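Stella Makori
Wednesday, January 14, 2026

1/ We have had a pair of Leka hand-held grippers on loan for a fortnight. Short review below, for anyone weighing up the hire plan against buying. I pay the normal rate and Leka has not seen this thread.

2/ What you get: two grippers (left and right), cables, a mount plate for each, a calibration sheet and a login for the upload service. No arm. You hold the grippers and do the task, and the recordings go to train whatever arm you own. Ours is a Honeck.

3/ Set-up took most of a morning. The hardware part was quick. The licence server wanted a fixed address and our network did not want to give it one. Kimutai Kirui sorted it in the end. Page 4 of the manual covers this, but only for the older firmware.

4/ Weight is fine for the first hour. After that you feel it in the wrists, more so on the right. We went to sessions of 30 minutes with a break and the rejected takes dropped.

5/ Flat objects are the hard part. Boxes and cups are easy with almost any jaw. A card lying flush on a smooth sheet gives the tips very little to get under, so that is where I spent the second week. 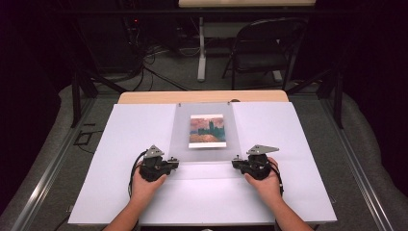
Card task, both grippers in hand, card face up on the frosted sheet.

6/ The method we settled on: one tip holds the card still, the other comes in low at the near edge and lifts. Coming in from above mostly pushes the card along. Slow the last bit of the approach right down. Brodie Prendergast does it left-handed and had no more trouble than I did.

7/ Jaw tips: the standard ones are too rounded for card. Leka sells a thinner set at extra cost. Sketby makes a pair that fits with a small shim, and we preferred those — sharper edge, less flex. They do mark soft surfaces, so keep them off anything you care about.

8/ Cables. Strain relief at the housing is decent. Length is not generous: if you stand back from the table you will feel the pull before the end of the reach. Leave slack on the outside of each hand and check it before every take.

9/ Upload service: 200 takes went up overnight without a fault. The automatic check flagged roughly 30 of them, mostly for tracking loss when one gripper passed behind the other. I went through the flagged ones by hand and agreed with nearly all. It does not tell you where in the take the fault is, so you watch the whole thing.

10/ Cost. Hire is 800 a month for the pair, uploads included up to 2000 takes. Past that you pay per take. Tsion Hadgu asked about a lower tier for small labs and was told to ask again in February.

11/ Compared with the Gilasar kit we used last year: Leka tracks better and has the better trigger feel. Gilasar is lighter, and its software lets you trim a take before sending it. If Leka added trimming I would stop looking at the other one.

12/ We are keeping the pair for another month. Erasto Waweru is starting on cloth next week and I will add his notes to this thread. Shim drawing for the Sketby tips is available if you message me — say which firmware you are on, as the tip offset is entered differently in the old one.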